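## Lining the Bread and Fruit Containers

Members of the Bovcombe Residents' Dining Society are reminded that the shared table service resumes after the fall recess. The House Office has reviewed the linens and containers held in the Kassab Room, and a revised procedure now applies to all communal meals. Copies are posted beside the linen cupboard.

During the last year the laundry processed 2,914 cloths, many of them washed after a single use as tray covers. Cloths are now reserved for lining containers and for drying glassware. Paper covers will be supplied for trays. 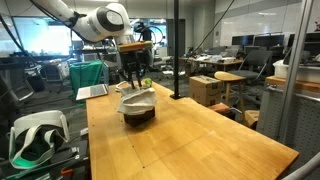 Liners are issued from the second shelf of the cupboard and should be signed out by the table host before 5 p.m. Each host may take up to 14. Plain off-white cloths are preferred for the dark brown containers, draped over the top with the fabric folded outward over the rim. Ironing is unnecessary, and a crumpled cloth is perfectly acceptable. A generous flap may be left at the front, where it can be drawn back over bread to keep it covered until the meal begins. Cloths with stains or open seams should be placed in the mending bag.

At the close of the meal, hosts are asked to shake out the liners over the sink, return the containers to the cupboard, and wipe the table with a damp sponge. Liners go into the laundry hamper the same evening.

Questions about the procedure may be directed to Wissam Majali at the House Office. A further 19 liners have been ordered and will be added to the shelf on delivery.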